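Storing fruit in the same bin as odds and ends?

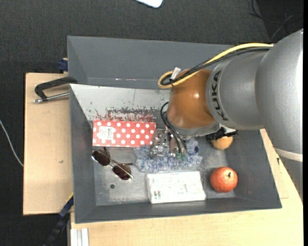

The gray bin, with the fruit, the sunglasses and the dotted box

Posted by Wysocka, 10/3/18
Hello all! We keep one deep gray bin on the worktop for everything that has no home yet, and lately fruit has been landing in there too (my doing, I'm afraid). The sides are tall, so I forget what's at the bottom. Would you keep fruit with sunglasses and something fluffy, or am I asking for a sticky mess?

Tadeusz Sowa
I'd give the fruit a bowl of its own, dear. One soft spot and the juice goes everywhere, and fluff is miserable to clean once it's sticky. Put the sunglasses in a case too, lenses that pretty scratch so easily! I lost 2 good pairs in a drawer before I learned. If you must share the bin, stand the fruit in a little open tub at one end and look in on it every 3 days or so.

Kurkano
we just throw it all in, never had a problem. wipe the bottom now and then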